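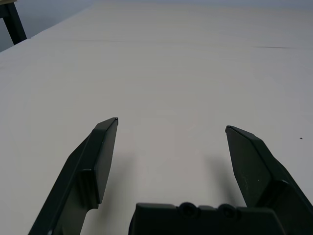

Week three of the packing job in the shared shop. The goal is small: get one arm to put a flat case into a soft bag without me touching anything. Thread, mostly so I remember what I changed.

The control script is called Palix. It started as 300 lines and it's past 2000 now. Most of the new part is recovery moves, because a bag never sits the same way twice.

Reset the gripper zero first. It had drifted since Thursday and every close was stopping short. Ten minutes with a feeler gauge and it was back where it should be.

Grip force next. The setting is a raw number from 0 to 1000. I had it at 1000 for the hard case, which is far more than it needs. 718 holds and doesn't mark the plastic.

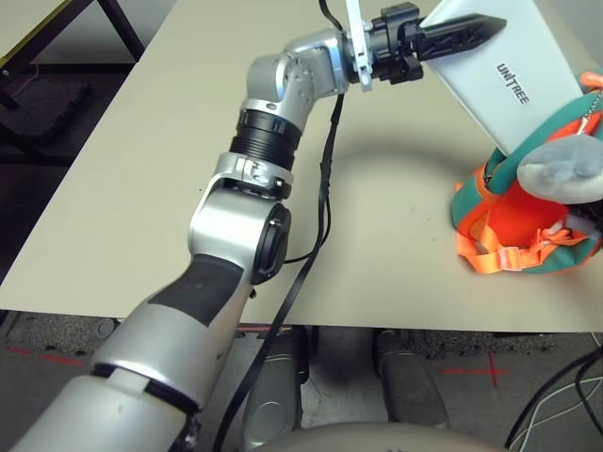 Then the approach angle. Coming in flat means the wrist runs out of travel before the case clears the bag opening. Tilting early costs a second or two but leaves room to turn.

Cloth is harder than plastic. My depth reading on fabric is noisy, so I stopped trusting it for the last inch. Now the arm moves down slowly and watches motor current for contact.

Also found out that grabbing one layer of fabric and grabbing three look nearly the same in the current log. Finger gap tells them apart better. Added that to Palix, under a flag for now.

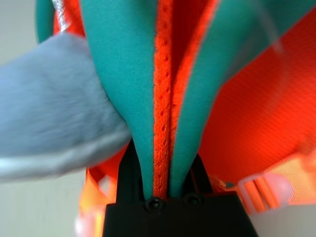

Shoaib Memon replied that I should pinch at a seam every time, as a seam gives the fingers a thicker edge and the cloth folds the same way around it. Trying that next. It means teaching the vision part to find seams, so maybe not this week.

Cable routing is still on the list. The slack has to go somewhere when the elbow folds, and I want it tied back before I raise the speed. 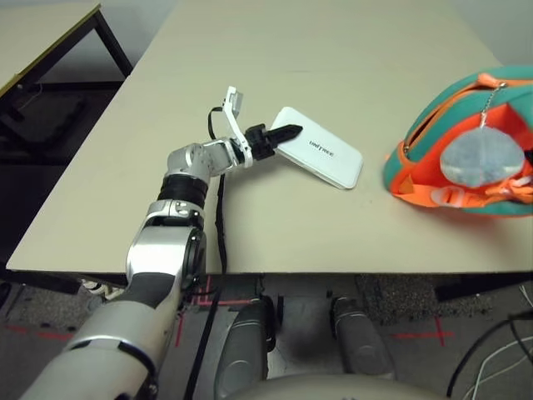

Vision notes for tonight. I'm labeling by hand in Osia, one outline per object. The case is easy — white, rounded corners, big dark UNITREE on the top face, so even the heading comes for free. The bag gets three labels: body, opening, strap. I'm leaving the bead chain and its pendant out until the rest works.

Next run is Dikel, the version with the slower descent. Same force, same speed limit. I'll post the logs when they're done copying.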